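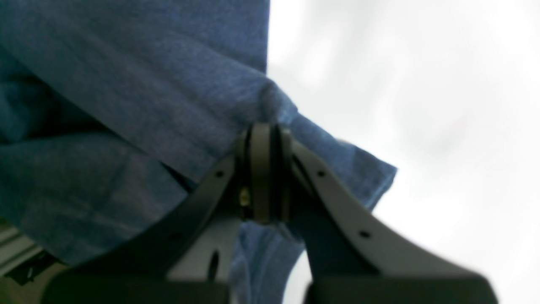 Vedcombe, 30 de diciembre de 2022

El fallo de Ondholm es un modo de error en la manipulación robótica de textiles – descrito por Hjalti Thoroddsen – en el que la tela entra entre los dedos de la pinza y altera la lectura de apertura. El controlador Omstead registraba entonces un cierre completo con 42 N de fuerza. 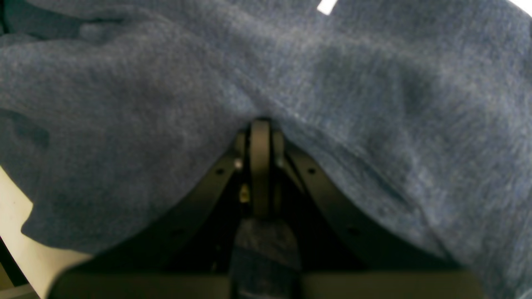

La revisión de julio limitó la fuerza a 40 N y añadió una parada de seguridad – código 2563 – cuando la apertura medida no coincide con la ordenada.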